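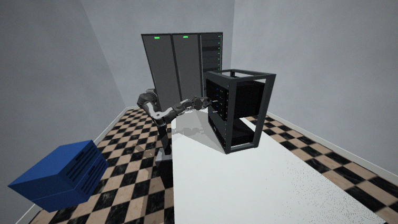
Evdokia wrote back that the goat was never worth 3,000, and that their father would have laughed at anyone who paid it.

Myrto read the message twice and put the phone in her apron. She had already paid. Vangelis had come by with the papers on Friday and stayed for coffee, and the goat was in the yard eating the fig tree.
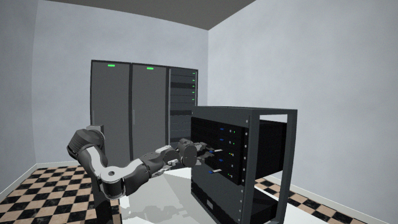
Tall cabinets along the back wall.

She gave it water and tied it farther from the tree. By evening it had chewed through the rope. She found it on the church road, 20 steps from Vangelis's gate, looking in at his other goats.

He came out in his slippers.

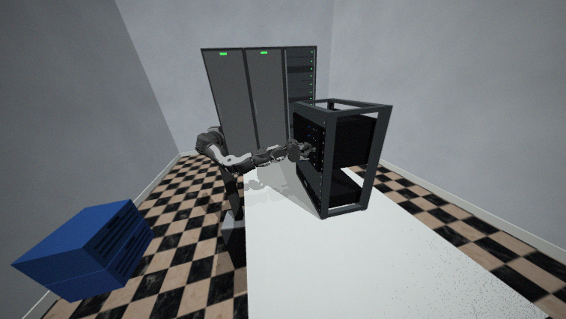
"Do you want your money back?" he asked.

"I want a better rope," Myrto said.

He went to the shed to find one.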